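Handout 3: Sound and Spelling in the Walking Poem

Read before the workshop. Bring a pencil and a poem you wouldn't mind wrecking a little.
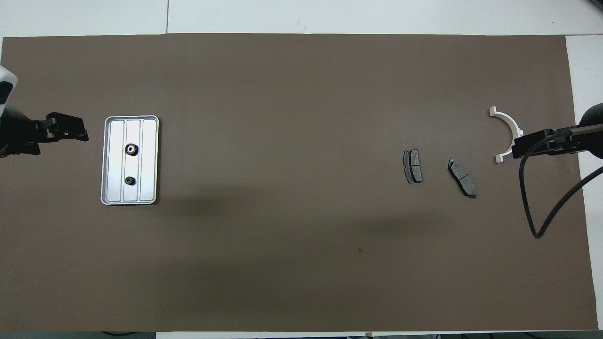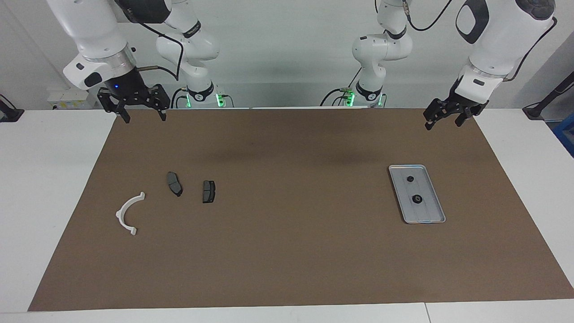 The walking poem is my favorite thing to teach, and this term we get two of them! Both are in the packet: "Out Past Nekemholm" and the opening of the long one, "Tukley Road" (526 lines in all, and yes, I hope some of you will read every one). Start with how the lines are stocked. A weak draft says "things" and "stuff" and trusts the reader to fill the shelf; a strong one names its small hard nouns and lets them knock together. Try it with plain matter. A metal tray with two black gears lying in its middle channel already gives you tray, black, gears, lying, and if you say those aloud slowly you'll hear the long a in tray come and go before the short one in black shuts the door on it. "Tukley Road" does this for pages, with culvert, clover, gravel, glove.

Now the odd spellings. The Nekemholm poet drops the e from past tenses (walk'd, turn'd, climb'd), an old printer's habit that tells you the ending isn't a separate syllable. Read the second stanza with the full endings, walk-ed, turn-ed, and feel the line go soft and baggy. Then read it clipped. I love that moment, when a whole room hears it at once.

Terms to know: elision, slant rhyme, caesura, catalog. The Rakier glossary covers all but slant rhyme, so use the Khoo reader for that one (the section on consonants is a joy).

For the workshop: walk for a while without your phone. Write 3 sentences in prose as soon as you get back, then break them into lines, 2 different ways. Mark every place where you shortened a word or wanted to. Bring both versions, messy is fine, and be ready to read one of them out loud.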